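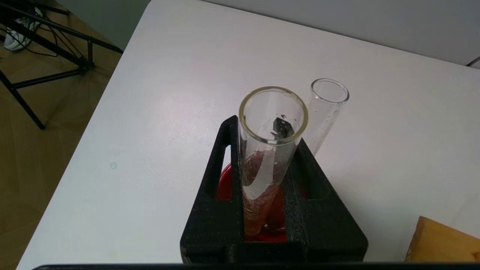 Tubos de ensayo en el soporte negro, uno de ellos con restos rojizos en el cristal.

Tiempo de lectura: 3 minutos
Última actualización: 18 de diciembre de 2023

Torkbridge ya tiene mesa de química abierta al público, y yo llevaba desde noviembre esperando para contarlo. La ha montado Wultness, el taller de ciencia de la calle del mercado, con los 2.000 euros que sacó de la rifa de otoño. Para un laboratorio de verdad eso no da ni para empezar, pero para material de vidrio, colorantes y unos cuantos soportes parece que ha cundido bastante.

La actividad se llama Flekosora (no me pregunten de dónde sale el nombre, que pregunté y me dieron dos versiones distintas) y va de colores: mezclar, comparar tonos, ver qué pasa si echas un poquito más de la cuenta. Las sesiones duran dos horas y los grupos son de seis personas como máximo. Se puede ir con niños a partir de ocho años, siempre con un adulto al lado, y la entrada es gratis hasta que acabe el invierno.

Yo fui pensando en quedarme un ratito y salí con la tarde echada. Tiene algo muy entretenido eso de alinear líquidos de colores – el rojo, el anaranjado, el amarillo, el azul verdoso – y ponerse a discutir si el segundo se parece demasiado al primero. En mi opinión se parece, aunque el mío es un poco más claro y lo defenderé donde haga falta. El verde, que es el más vivo de todos, se quedó en el vaso de precipitados y allí estaba tan bonito que me dio pena repartirlo.

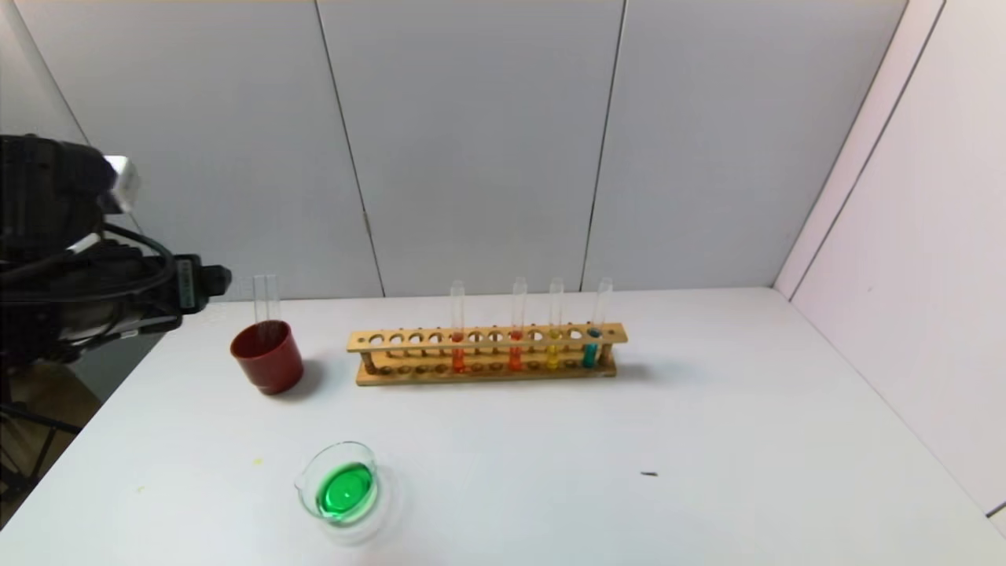 Una lectora que ya ha pasado por allí me escribe que lo mejor es la gradilla de madera, mucho más agradable que las de plástico de su instituto, y que a su hija le costó soltar los tubos cuando llegó la hora de irse. Pide, eso sí, que pongan etiquetas para los colores, que en su grupo acabaron llamando «naranja» a tres cosas diferentes.

Se lo trasladé a Wultness y me dicen que las etiquetas están encargadas. También quieren añadir una hoja para apuntar las mezclas, de modo que quien consiga un tono que le guste pueda repetirlo otro día. ¡A mí me habría venido de maravilla! Conseguí un turquesa precioso y no tengo ni idea de cómo lo hice.

Un par de cosas prácticas. Conviene llevar ropa que se pueda manchar, y las mangas largas mejor remangadas. Al terminar, cada grupo lava su vidrio, y aquí va mi consejo: no dejen los tubos para el final, que el colorante rojizo se agarra a las paredes y luego toca sacar el cepillo largo y tener paciencia. Los míos necesitaron dos pasadas.

Las plazas se piden en el mostrador o por teléfono, en horario de tarde. Para las tres primeras sesiones de enero ya hay lista de espera, pero suele caerse gente a última hora – yo entré así. La librería Annamalai, que está justo enfrente, también recoge inscripciones y tiene en el escaparate algunos libros de experimentos caseros por si alguien quiere ir practicando en vacaciones.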